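Treloar Treats: recipe text set
Version of 27 Apr 2022
Maintainer: Attila Pálfi

Contents
2000 short recipes for cookies, bars and dipped candy, in English. Each record has a title, an ingredient list, numbered steps and a yield. 1475 records also carry a holiday tag.

Source
Recipes were typed from the Vekik home baking leaflets. Duplicate titles were merged by hand.

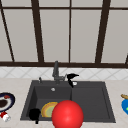 Window and sill, rendered.

Fields
id: integer
title: string
ingredients: list of strings, one per line in the leaflet
steps: list of strings
yield: integer, pieces per batch
holiday: string or empty

Units
Cups and spoons are kept as printed. Oven settings are in Fahrenheit. Chocolate is given in ounces, except in the Starnau leaflets, which use grams.

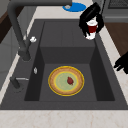 Plate in the sink basin, rendered.

Splits
train: 1250
dev: 50
test: 700
No leaflet appears in more than one split.

Known issues
"Candy melts" and "melting wafers" are not merged. Yield is 0 where the leaflet gave none. Chilling times are sometimes inside a step and sometimes in a step of their own.
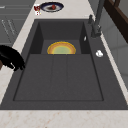 Gray sink with round plate, rendered.

Loading
Files are UTF-8, one JSON record per line. The Flukora reader opens them without options. Allergen fields are planned for September.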